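Haverford Town Records Project
Progress report to the Flallon Fund
November 20, 2020

We're past the halfway point and it has been a wonderful stretch of work! The oldest volume of town minutes, begun in 1865, is now fully transcribed, and so are the two school registers that came to us from Brutthorpe in September. That makes over 400 pages you can search by surname or street.

The school registers have been the big surprise for us. The teachers wrote down everything: who had measles, who left early for haying, how much coal was left in the shed (they fretted about coal a lot). We've had 18 requests from families already, one of them from a woman who found her great-grandmother's spelling marks and asked for two copies.

Slower going is the Pirier mill ledger. The ink has faded badly in the middle section and we can read maybe one line in three, so we'd like to move that piece to the spring and use the hours on the cemetery index instead.
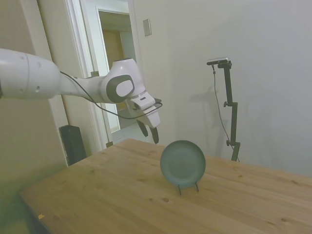 Spending is on track. We've used a bit less than planned on supplies and a bit more on postage, and the 11 storage boxes are paid for. The place-name list is next, and we can't wait to get into it. A draft should reach you with the next report, along with the revised schedule for the ledger.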